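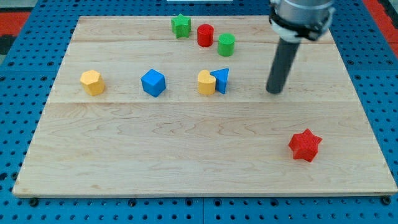 Shape blocks out on the maple-coloured board, red star on the right.

Quick gallery from the June toy table, before I lose the notes. Only the one picture up so far, rest to come when Jussara has sorted her folder. Captions are a bit rushed, sorry.

The board. Pale wood, several planks joined, nice grain with faint swirls in it. Sits on the blue pegboard with a few bolt heads showing along the front. Anselmo Aguiar joined the planks and did the sanding, 2 evenings. Says he'd go thicker next time.

The blocks. Eight in this lot, all coloured wood. The star is everybody's favourite, mine too. Rostam Fallahi cut them from offcuts and painted them at home, 3 coats each. Needs a lighter hand on the corners but they feel lovely.

The pegboard. Bright blue, round holes in a regular grid. Came from Afolabi, who were clearing old stock. Janaína Portela picked the colour, I wanted grey, she was right. Pale wood looks much better on it.

Still to add: the sorting trays, the drawstring bags Ilse Stevens sewed (70 of them!!), and the big Mitutora puzzle once it has all its peices back. If you took one home by mistake please drop it in at the desk, no questions.

Paint colours, as I keep getting asked. Ordinary water-based stuff, two small tins of each, thinned a bit for the first coat. Rostam has the list of shades and will send it on. Let it dry overnight between coats, he didn't the first time and had to sand the lot back.

Block templates are in the shared folder under "shapes", print at full size or the star comes out tiny. More pictures later in the month, hopefuly with proper captions.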